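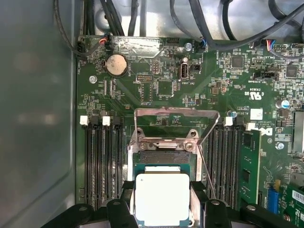
Mandla Botha remarked early in the visit that a written rule is only worth keeping if the person at the bench can say what it protects, and the rest of the day largely followed from that remark.

The delegation was received at the Nurnari service center on Apr 11, 2025. The purpose was to review the site's rules for robotic installation of processors and memory in used desktop computers and workstations, and to compare them with the draft bench standard under discussion at Bekau. Fatos Vlachou led the tour and answered questions throughout.

Work instructions

Each cell has a single instruction sheet, revision 4, posted at eye level. The order of work is fixed. The load plate must be fully raised before the gripper enters the chassis with a processor. The fingers may hold the part by its sides only, and the descent pauses above the socket so that alignment can be checked against the stored reference for that board. A processor in an open socket is treated as the most delicate point in the job, and no other motion is permitted in the cell until the part is down and the gripper has withdrawn.

The delegation asked how cables are handled. Bundles are to be dressed clear of the approach path before the job is released, and the operator signs for this. Bekau has no such signature at present. We consider it a gap.

Memory already fitted may stay in place if it does not obstruct the fingers. Ms. Vlachou noted that an earlier revision required every module to be removed first, which added handling and led to latch damage. The current wording leaves the decision to the cell lead.

Grounding and records

Grounding of the gripper and fixture is tested at the start of each shift. Readings go into the same log as the job numbers, so that a failed test can be traced to the boards handled since the last good one. Finger pads are inspected every 200 cycles and replaced at the first sign of wear. The delegation was shown the log for the past 20 shifts. Entries were complete, although two different forms were in use and the older one has no space for the inspector's initials.

Access to the cells

Reaching into a cell is allowed only with the drive locked out. The lockout tags are supplied by Marchal and carry the holder's name. Dustetard, which maintains the cells, follows the same procedure as site staff – there is no separate rule for contractors.

Points for follow-up

Bekau will add the cable signature to its draft and circulate the text in June. Nurnari will withdraw the older log form. The limit on gripping force remains open: the two sites state it in different units and measure it at different places on the finger. Mr. Botha will collect both methods and propose common wording.

The delegation thanks the staff of Nurnari for their time and for access to the records requested.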